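### 3.2 Finger maintenance and re-zeroing

The Plerkov hand unit carries two black fingers built from flat, angular plates with triangular and rectangular cut-outs. The plates are bolted to a cross-piece, and the same pattern is used on the hand-held unit and on the arm in the Girkeo cell, so that a worn plate can be swapped from one to the other without a new calibration file. Early in the work we treated the fingers as fixed parts. After the first long run on clothing it became clear that they had to be treated as wearing parts, and the routine set out in this section was adopted on 19/03/2021.

Two faults made up nearly all of the stoppages. The first was fibre build-up. Lint from fleece and knitted items collected in the cut-outs and worked its way behind the plates, where it held them slightly proud of the cross-piece. The closing gap at the tips then read as zero while the tips were still apart, and thin cotton slipped through. The second was loosening of the plate bolts under side load, mostly when a finger was drawn out from under a heavy garment at an angle. A loose plate gave no error in the log -- the drive current stayed within limits -- and was found only by hand.

The fingers are now serviced every 400 grasps. The operator removes power, takes off both plates, brushes out the cut-outs and wipes the mating faces with a dry cloth. Solvent is not used. The plates are refitted with the bolts finger-tight, the fingers are closed on a flat steel shim, and the bolts are then tightened evenly while the shim is held. With the shim out, the fingers are closed fully and the encoder is set to zero. Both plates are replaced at 1000 grasps whatever their condition, and the count is written on the cell sheet. Plates with a bent tip are scrapped; straightening was tried in April and the tips did not hold.

Re-zeroing is checked on mixed garments before the unit goes back into use. Figure 2 shows the fingers at a pile which includes a denim jacket with metal buttons, a garment with a newspaper print and a bright red fuzzy item. Denim loads the plates from the side, and fleece is the main source of lint.
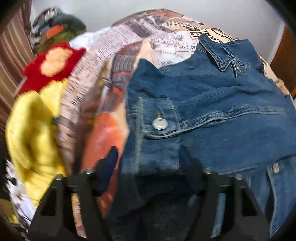

**Figure 2.** Hand-held unit at the mixed garment pile.

Sunita Bellamy objected that a fixed interval wastes plates on light work, and asked that the count be weighted by fabric. We have not done this. The cell log does not record fabric type, and in the Hanrahan trial one plate came loose at grasp 352 on shirts alone. The interval was therefore left at its present value for all loads, with an extra bolt check by hand at each change of operator.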